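Call for Participants: Household Sorting Study
Groven Institute, Brustcombe

The Groven Institute invites adults to take part in a study of how people sort and put away small laundry items at a table. Sessions run through February at our Brustcombe site. No experience is required.

Each participant attends 2 sessions and works through 19 short tasks. Most involve socks, which are taken from the tabletop and placed in a basket, or removed from the basket and laid out again. Participants work at their own pace and may rest between tasks.
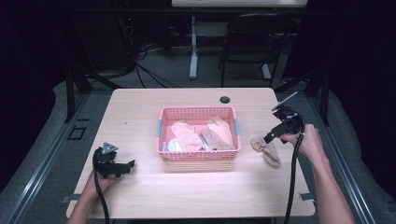

Socks in the pink basket at the sorting table.

Applicants must be 18 or older, able to stand at a table, and free of any current hand or wrist injury. Payment is $200 on completion of both sessions. The table is cleared before each new task, and all items are provided.

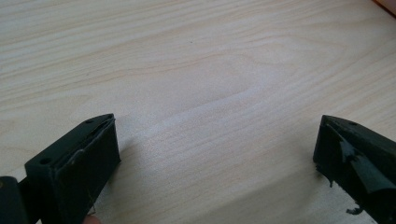 Do I need to bring my own laundry?
Personal items are not accepted. The Institute supplies everything used in the study.

To apply, write to Ifeoma Eze, Participant Office, giving your name, your age and the hours you are available. Questions about eligibility should be directed to Mervyn Whiteley, Study Coordinator.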